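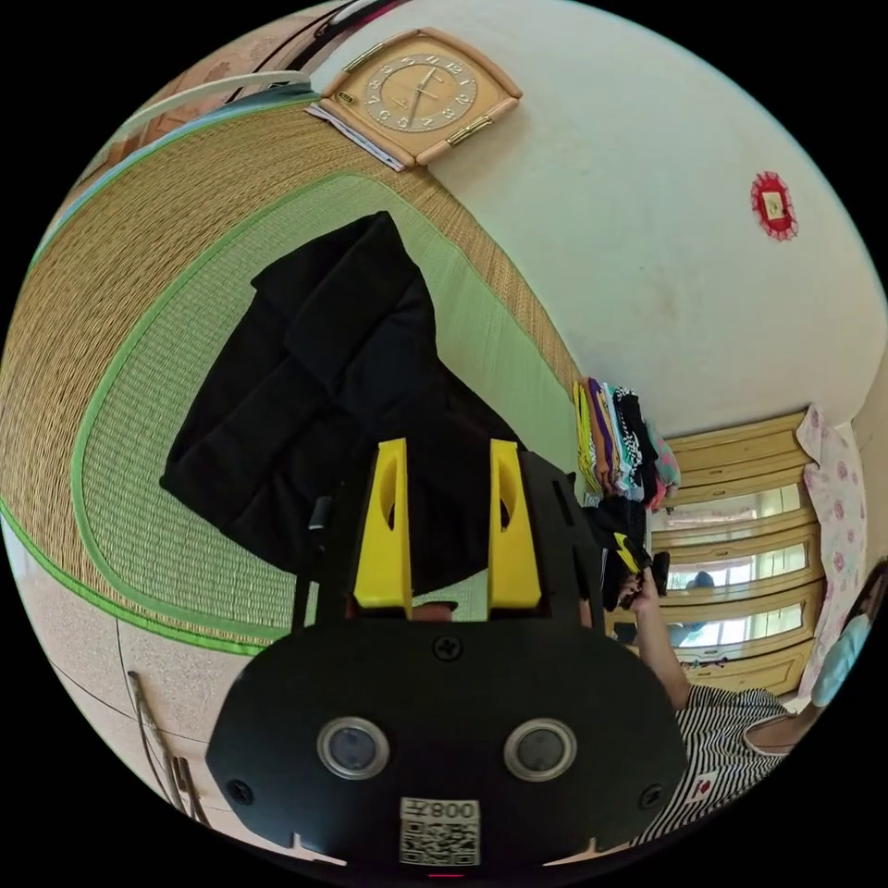

Attachment 1: clock at the top, leaning. Wardrobe on the right, folded clothes by the mat.

Buvamside Home Support
Ticket 2154
Opened: 2021-02-12
Product: Imrie square wall clock, wood, by Prornum
Category: Hanging / mounting
Status: Solved

Message from customer

Hi there! I bought the Imrie from you back in December and I love it, I really do, but I can't get it to hang straight. It's the square wooden one with the beige face and the dark numerals, and it lives on the white wall in the room where we fold and put away clothes. I put it up level. I stand back, I'm pleased with myself, and a day later it's leaning again. You can see it in the attachment, up above the mat where the dark jacket is spread out. With a round clock I'd probably never have noticed, but on a square one every little bit of tilt shows (and I look at it all day when I'm sorting laundry).

It keeps perfect time, by the way, so no complaint there. Same battery since I got it.

What I've tried so far:

Straightened it by hand. Lasts until somebody shuts a wardrobe door.

Tucked a strip of white paper under the bottom edge to give it a bit of grip. Ugly, and it still leans.

Swapped the nail for a longer one. Worse, if anything! The clock stood out from the wall and wobbled when I touched it.

Is there supposed to be a second hole on the back? I only found the one slot.

Reply from Buvamside Support

Thanks for writing in, and for the photo. The Imrie has one keyhole slot, so you haven't missed a second one. Could you check three things for us?

1. Take the clock down and look at the slot. Is the metal plate flat, or does one side stand up from the wood?
2. What are you hanging it on now, a nail or a screw with a head?
3. Is there any furniture against the same wall that gets opened and closed a lot?

Please also send the batch number from the sticker inside the battery door.

Update from customer

Okay, clock is down and on my lap. Batch number is 884.

The plate looks flat to me. I ran a fingernail around it and nothing catches.

It's on a nail, a plain thin one with hardly any head. I can slide the clock left and right on it without lifting, which I suppose is a clue.

And yes to furniture. The cream wardrobe is an Esten, the wooden one with the horizontal panels, and the doors on it close with a proper thump. On laundry day they're open and shut constantly – shirts in, coats out, somebody forgot their socks. I never connected the two until you asked, but the leaning is always worse after a big folding session. Last time we did the whole stack, yellow and purple and pink and the patterned things, and by the end of it the clock looked drunk.

Reply from Buvamside Support

That helps a lot. A thin nail lets the slot shift sideways, and door vibration does the rest. Batch 884 shipped with a small bag taped inside the box lid containing one round-head screw, a wall plug and two felt pads. Do you still have the box?

If so:

Fit the plug and screw in place of the nail. Leave just enough of the screw showing for the slot to drop over it snugly.

Stick one felt pad on each bottom corner of the back. Remove the paper strip first.

Close the wardrobe doors firmly a few times and check the clock again.

If the box is gone, ask for spare part 157 and we'll mail it out free.

Update from customer

Found the box! It was on top of the Esten with the winter hats in it, and the little bag was still taped to the lid. I feel a bit silly, I've had the right screw in the same room the whole time.

Screw is in. The plug was tight going into the wall and I had to tap it with the heel of a shoe. The first try was too loose, so I gave it another turn, and now the slot clicks down over the head and doesn't slide at all. Pads on, paper in the trash.

Then I slammed every wardrobe door, and the one that sticks I slammed twice. Clock didn't budge.

I'll leave it through a couple of laundry days before I call it fixed, if you can keep this open?

Reply from Buvamside Support

Of course, we'll keep it open for you.

Update from customer

Three loads later and still straight. I also put felt dots on the inside of the Esten doors, so the thump is more of a pat now – the mirror on my shelf has stopped rattling too. You can close this one. Could you still send me a spare 157, though? I'd like to get a second Imrie for the hallway and I know I'll lose the bag.

Reply from Buvamside Support

Spare part 157 is on its way, no charge. Closing the ticket as solved.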